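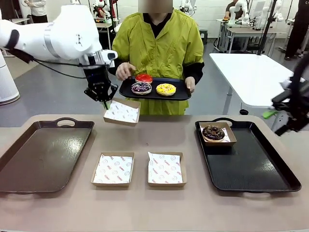
Plalton Events | Food Counter Team | Counter Handbook

Home Handbook Supplies Forms Contact Previous Next

Section 4: Setting up and running the doughnut table

I'm Vicente, and I wrote most of this after my second season on the Standville counter, so if a step sounds bossy it's probably something I did wrong first. Section 3 covered ordering and pickup. From here on I'm assuming the doughnuts are in the building, the table is up, and you've washed your hands.

4.1 What goes on the table

We use the long beige top with the rounded edges. The idea is that full serving trays come in from the back, the little cardboard trays get lined and filled on the table, and guests pick up from the front. You'll want:

- serving trays, black or dark brown, the kind with a cut-out handle
- small brown cardboard trays, one doughnut each
- printed paper liners, the ones with the red text and the little round logos
- tongs, two pairs (one in use, one clean)
- a damp cloth and a dry cloth, kept under the table

The cardboard trays come from Gandine in cartons of 1,000 and the liners come in cartons of 2,000, so don't panic when the liner carton looks barely touched and you're already breaking down a tray carton. That's normal! Bring out a small stack of each and leave the cartons in the back.

Note: The black and brown serving trays are the same size and we mix them all the time. I like to keep a brown one on the left as my spare, but if you only have black ones that day, go ahead.

4.2 Laying out

1. Wipe the tabletop end to end with the damp cloth, then go over it with the dry one. Do the rounded edges too. Sugar loves to collect there and people lean on it in nice clothes.

2. Put one serving tray at each end with the handle pointing away from you if you're standing on the guest side. Whoever is working behind the table can then pull the tray toward themselves without reaching over any food.

3. Leave the middle open for the cardboard trays. Two side by side is plenty to begin with. I used to line up a whole row and it looked great for five minutes, then somebody set down a purse.

4. Line each cardboard tray (see 4.3).

5. Set one filled tray near the corner of a serving tray as your display piece. Chocolate glaze with colorful sprinkles is the one I reach for, because kids spot it from the door and it photographs well on the white paper. Yes, I know, Ignacio, you'd pick the plain one.

6. Step around to the front and look at it the way a guest would. If a handle sticks out past the table edge, push the tray back.

Caution: The glossy serving trays are slippery when they're wiped and not dried. A cardboard tray will slide right across one. Dry them properly, both sides, before anything goes on top.

4.3 Lining the cardboard trays

This takes some practice and you'll go through a few liners, which is fine.

1. Take one liner off the stack. They cling together, so give the stack a quick fan with your thumb first.

2. Lay it printed side up and press it into the bottom of the tray with the back of your fingers.

3. Let the extra paper come up the sides. A corner standing up at the back is okay with me, and I kind of like it, since it gives the guest something to grab. A corner flopping over the front isn't okay because it ends up in the glaze.

4. If the tray feels soft or a side has split, toss it and take another.

Note: Don't line more than you'll use in the next few minutes. The liners are light and if the Standville doors are propped open for a delivery, they'll be all over the floor. Ask me how I know.

4.4 Bringing out the doughnuts

Three doughnuts to a serving tray when you're carrying by hand. I know you can fit more! But three sit nicely in a triangle, one at the back and two in front, and nothing touches anything else when you turn around.

1. Hold the tray with both hands at waist height. Elbows in, tray level.

2. Mix the colors. Red glaze at the back, purple with the white drizzle and yellow with sprinkles up front is a combination I keep going back to. Three of one kind looks like leftovers, even when it's the first tray of the day.

3. Come to the table from behind, and stop before you set anything down. Make sure there's a clear landing spot and that other arms aren't moving through it.

4. Move each doughnut into a lined tray with the tongs. Grip low on the sides and leave the top alone. The shiny red glaze shows every mark, so do that one first while your hand is steady.

5. Slide the filled cardboard tray forward. If you lift it instead, keep it low and mostly level. Lifting by one corner makes it tip, and a round doughnut on smooth paper will take any excuse to leave.

Caution: Never hand a full serving tray across the table over filled cardboard trays. Walk around. Sprinkles fall off, and a guest who ordered the plain glaze doesn't want someone else's sprinkles. Allergies are covered in Section 6, so please read that one before your first shift.

4.5 Keeping it going

Our biggest afternoon at Standville was 156 doughnuts, and what saved us was swapping trays early. When the serving tray you're working from is down to its last doughnut, call for the next one. Don't wait for it to be bare. Move the old tray to the end of the table, wipe it when you get a second, and it becomes your spare.

Check these between rushes:

- crumbs and sprinkles on the tabletop
- liners with glaze on them but no doughnut (toss)
- tongs - swap for the clean pair if the tips are sticky
- the display doughnut, which starts to look tired under bright lights and should be changed

Note: For the Palma room we cap it at 38 doughnuts out of the kitchen at a time. The back counter there is tiny, and anything past that ends up balanced on a chair.

4.6 Packing up

1. Move any filled trays to one end and clear from the other end in.

2. Unused cardboard trays go back in the carton only if they were never lined. Lined but unused ones go in the flat box marked NEXT and get used first.

3. Wash the serving trays in warm soapy water. Get a cloth through the handle opening, where glaze hides and turns to cement overnight.

4. Dry, then stack with the handles all facing the same way. Put a sheet of paper between the glossy ones so they don't scratch.

5. Wipe the table one more time and write down how many cartons are left on the supply sheet inside the closet door.

If you open the last carton of either trays or liners, tell Ignacio Iturra the same day. He does the Gandine order each April and again whenever one of us yells loud enough. Anything missing from this section, send it to me, Vicente Medina, and I'll add it to the next printing.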